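Section 4: Setting Up the Luline in a Bedroom

You have unpacked the Luline, admired it, and put the foam inserts back in the carton in case you ever need to return it. Good. This section covers getting the clock to tell the time, wake you up, and stay quiet otherwise. Allow yourself a cup of coffee's worth of patience. If you are setting up the kitchen model, go to Section 5, where the main worry is steam.

What you need

The clock
The power adapter marked Jodine (the other adapter in your junk drawer fits the socket and will ruin the clock)
The backup battery, in the small paper envelope
A coin, for the battery door
Someone else's opinion on the chime, if you share the room

Installing the backup battery

1. Turn the clock face down on something soft. A folded T-shirt will do.

2. Fit the coin into the slot on the battery door and turn it counterclockwise a quarter turn. The door pops up a little. It also likes to roll under the bed, so keep a finger on it.

3. Slide the battery in with the plus sign facing you, then close the door.

Note: The battery holds the time and your alarms during a power cut. It does not light the display. If the lights go out at night the clock will know what time it is and keep that to itself, though the alarm will still sound.

Caution: Small batteries are dangerous if swallowed. Keep them away from children and pets, including the envelope they came in, which smells like nothing to you and apparently like dinner to a beagle.

Setting the time

4. Plug the adapter into the wall first and the clock second. The display shows 1000 in the wrong sort of digits for a few seconds. It is testing itself. Let it.

5. Hold SET until the hours blink. Turn the dial to change them. Press SET once to move to the minutes, and once more to finish.

6. Check the small dot in the corner. Dot on means afternoon. We cannot stress the dot enough. Most of the mail we get about alarms that "never went off" concerns alarms that went off faithfully at suppertime.

If you prefer the 24-hour display, hold SET and SNOOZE together until the display blinks. Six minutes past six in the evening then reads 1806, and you can forget everything we said about the dot.

Note: The clock does not adjust itself for daylight saving. We looked into it. The version that did adjust itself had views about Arizona that we could never fully correct. Hold SNOOZE and turn the dial one click in either direction, twice a year, like everybody's grandmother did.

Setting an alarm

7. Press ALARM. Choose a time with the dial. You can set it to the minute, so if 942 is when you truly intend to get up on a weekend, the clock will not judge you.

8. Press ALARM again to choose a sound. There are three: Chime, Brook, and Chiu. The last is named for the engineer who recorded it and sounds like a truck backing up. It is for people who have slept through the other two.

9. Turn the dial to set the volume. The clock plays a sample at each level, so don't do this step after your spouse has gone to bed.

10. Press ALARM once more to save. A small bell lights up. No bell, no alarm.

Snooze lasts nine minutes and can be used four times in a row. After that the button stops working until you get up and switch the alarm off at the back. Jocelyn Sarmiento, who wrote the first edition of this manual, argued for unlimited snooze and was late for the meeting where it was decided.

Choosing a spot for the clock

11. Pick a flat, steady surface a little below the height of your pillow. Higher than that and the display shines in your eyes. Much lower and you will be slapping at the snooze button from above, which is hard on the button.

12. Leave a hand's width of space behind the clock so the cord isn't bent sharply, and keep curtains from draping over it. The light sensor is on top. If fabric covers it, the clock decides it is midnight and dims itself accordingly.

13. Keep water glasses on the far side of the table. You know which one you reach for in the dark.
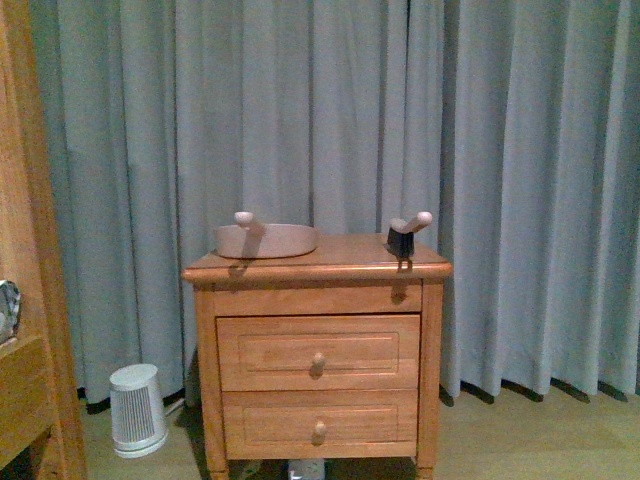 Adjusting the brightness

14. Press the top of the clock to step through the levels: Low, Medium, High, and Auto. Auto is the factory setting and suits most rooms.

15. For a fully dark display, hold the top down until the digits disappear. Tap once to see the time. Tapping does not cancel the alarm, however firmly it is done.

If something seems wrong

The display blinks all the time: the clock lost power and the battery is flat or upside down. See step 3.

The alarm is too quiet: see step 9, or move on to Chiu.

The clock hums: it's the adapter. Try a different outlet. If it still hums, write to the Rulstead service desk at the address inside the back cover and include the serial number from the underside of the clock.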